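Search this forum: Enter keywords

Kedmont Home Talk > Things we can't throw out

ngaio_f
My grandmother's butter dish lost its lid in January. I've kept the bottom for 2 months. It now holds one key that opens nothing.

mervin_landry
Toss it. I got rid of 29 mugs and miss 2.

ngaio_f
Which 2, Mervin?

mervin_landry
The ugly ones.

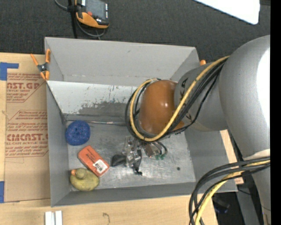
bernano19
Can you buy just a lid for an old dish?

quiambao
Try estate sales and take the bottom with you, as old lids vary a lot.

mervin_landry
Or buy a tub of margarine. Comes with a lid.

ngaio_f
Reported.

quiambao
Seconded. Keep the dish, lose the key.

ngaio_f
I'm not ready to talk about the key.

Contact | © Kedmont Home Talk | Back to top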